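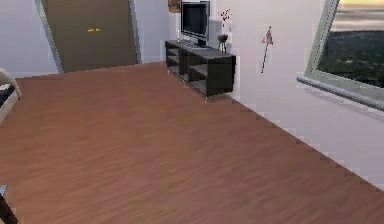 Figure 1. Living-room world in the Posora simulator, robot's-eye view, gripper tip at lower left.

Week 5 notes: From a picture to a path
Mobile Robot Software, Pullholm stream
Notes revised June 15, 2023

Welcome back, everyone, and thank you for the good questions after the costmap lecture. I've folded the answers in below as best I could, so these notes run a bit longer than usual. Put the kettle on!

5.1 Where the floor stops

Most of what the planner needs to know this week comes down to one thing: which bits of the world are floor. In Figure 1 that's the wood planking, and there's a generous amount of it between us and the black media console. A person sees that straight away. Your segmentation node has to work for it, and the planks give it some trouble, what with the streaky grain and all those long diagonal lines. An edge detector will happily tell you that each plank is a boundary worth respecting.

Now have a look at the right side, where the floor meets the pale wall. The boundary is stair-stepped, a common sight in rendered worlds. If you trace it pixel by pixel you'll get a saw-toothed obstacle line, and the local planner will wiggle along beside it like a nervous driver. Fit a straight line to the boundary first (the notes from Week 3 cover this) and hand that to the costmap instead.

5.2 Thin things

The console is easy. It's long, low and dark against a light wall, and any sensible detector will find it. I'd like you to spend your worry on the warning sign off to its right, the little red-bordered triangle on a slender pole. The pole slants down toward the floor, so its lowest point isn't directly under the triangle. If you mark only the cell beneath the sign's face as occupied, you've left the foot of the pole sitting in free space.

The same goes for the tripod-like stand with the red flowers, although that one is up on the console and the base won't ever meet it. The arm might, so it belongs in the 3D collision scene even though the 2D map can safely ignore it. Keeping those two maps straight in your head is half the battle in this course, I promise.

5.3 Planning the approach

We use the Urquijo planner, with the settings file from the course folder. Please start with these values before you get creative:

Costmap size: 300 by 300 cells
Inflation radius: 21 cm
Planning timeout: 60 seconds

The goal for the lab is a pose in front of the console, facing the television, with room left over for the arm. Set the goal in the map frame. Every year a few goals get set in the camera frame by mistake, and the robot sets off very confidently in the direction of the window.

One more small thing. The gripper sits in the lower left corner of the view, and a raw obstacle layer will treat it as something dark and pointy to be avoided. Turn on the self-filter, and check that it's reading the current joint states. A stale filter masks the wrong patch of floor.

5.4 Before the lab

Run the Prollunow launch file at home if you can, and save your costmap as a picture so we can look at it together. Colour by cost, please, with the default palette. Then try moving the goal nearer the right-hand wall and write a few sentences on what the path does as the inflated zone closes in.

Reading for next week is the chapter on recovery behaviours, up to the part on clearing rotations.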